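Packing table helpers wanted, Eltine workroom

Eltine is looking for 4 people to help at our packing tables in May.

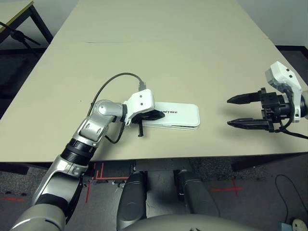

You will put small goods into flat boxes, close them and lay them ready for labels. The work is light, but you must be careful with the corners – customers notice a dented one. Shifts start at 9 in the morning, with a paid break. No experience is necessary and we teach you everything at the table. Please write to the Eltine office with your phone number and the hours which suit you.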